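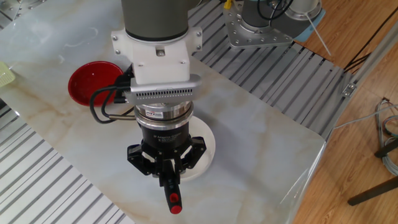

Week Four at the Robot Club, or, How I Learned to Love a Dinner Plate

I promised a few of you at Sunday lunch that I'd write up what we've been doing at the Clovton evening robotics class, and then of course I let it slide, so this is going to be a long one. Get a coffee.

For anyone new to this blog, I usually write about old radios and my tomato plants. But back in the winter a flyer went up at the Flilatville library for a beginners' class, open to anybody who could put up with a bit of math, and I signed up before I could talk myself out of it. I was born in 1971. I am the oldest person in the room by a good stretch, and I don't mind at all, because the younger ones are patient with me and I'm the one who remembers to bring snacks.

The first couple of weeks were mostly safety and vocabulary. Where the stop button is, where to stand, what a joint limit is and why you don't want to find one at full speed. We also spent an entire evening on coordinate frames, which gave me a headache I can still feel if I think about it. The short version is that the arm has its own opinion about where "forward" is, and so does the camera mounted up near the wrist, and so do you, and none of you agree until somebody does the arithmetic.

Then we got to the table exercises, and that's where I really fell for it!

The class calls ours the Negi table. I asked where the name came from and got three different answers, so I've stopped asking. It has a lovely white marble-patterned top, much nicer than my kitchen counter, and we set it up with dishes. A white plate in the middle, a red bowl off to one side. The job is for the arm to hold a tool over the plate and keep it there, pointing down, without bumping anything. Ours has a black handle and a red cap on the end, and I've grown very fond of that red cap, because it's the one part of the whole business I can find from across the room without my glasses.

Now, you would think holding a stick over a plate is easy. My grandson could do it (he's two, and he'd do it with great enthusiasm). But with three fingers you have to think about where each one lands on the handle. If they close a little off center, the tool tips, and then every number you worked out for the end of it is wrong. My partner and I must have spent most of one evening just on the grip. We'd change one value, run it slowly, frown, and change it back again.

The part I find most interesting is the force sensor, a steel ring that sits between the camera and the gripper. Our homework was to read the numbers off it and plot them, and my first log file had 374 lines in it. I printed the whole thing, which got me teased, but I like to go over figures with a pencil. I found a drift in the readings that way, too, a slow creep upward that I had been blaming on the plate. We had skipped zeroing the sensor with the tool already in the gripper. So the next session we zeroed it properly, and my plot came out nice and flat, and I was pleased enough to show it to my wife — who said it was a very nice line.

Cables are the other thing I've learned to respect. They loop out from the side of the wrist, and you have to leave them enough slack for the arm to turn but not so much that they end up draped in the dishes. Ours already hang over the edge of the bowl more than I'd like. I have suggested a clip. The clip is under discussion.

There's talk of entering the Grustia challenge in March, which is a table-setting event for clubs like ours. Teams of four, one arm, a time limit, and real dishes, so I expect some breakage. I've been put down to keep the logs and write the checklist, and that suits me fine. I already have a draft, and the first line says to zero the sensor.

If you live near Clovton and you're curious, come and sit in. You don't have to touch anything on your first night, and there's usually banana bread.

Tomato seedlings next time, I promise. They're doing well, apart from the ones the cat sat on.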